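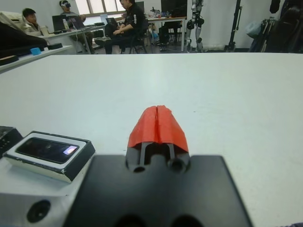 GISTOMBERG, October — Lambrakis, maker of work tables and office furniture, today opens its new shared workroom at Lellgate, with 45 places for small firms and people who work alone. The room was planned around one simple object, the large white table. Its top is flat and smooth with a straight edge, and it is wide enough that one person can spread out a full project and leave it there until the evening. A second white table can stand near it for bags, cases and other things which usually take the space of the work.

The new table is called Skistance and it is made in 2 heights. Before the opening, Lambrakis asked 761 office workers in the region what they miss the most in their working day. The most frequent answer was more free surface.

"People told us about chairs and about noise, but first they told us about the table," said Anastasia Deligiannis, head of design at Lambrakis. "They move the laptop to put down the paper, then they move the paper to eat. We wanted to give them a table where they do not have to move anything."

Members of the Lellgate workroom can reserve a table by the day or by the month. The tables are not fixed to the floor, and a group may put several of them in one line for a larger job — for example, to check printed plans or to prepare a mailing. Staff at the front desk will help with the moving. We ask members to clean the surface with a soft cloth and plain water only.

Lambrakis will deliver the first 200 Skistance tables to customers outside Lellgate before the end of the winter. Orders from schools and public libraries are accepted from today, and orders from private homes will be accepted at a later time.

The workroom is open from 8 a.m. to 7 p.m. Visitors who wish to see the tables before they become members are welcome every afternoon after 2 p.m., without appointment.

Press contact: Anastasia Deligiannis, Lambrakis, Lellgate workroom, Gistomberg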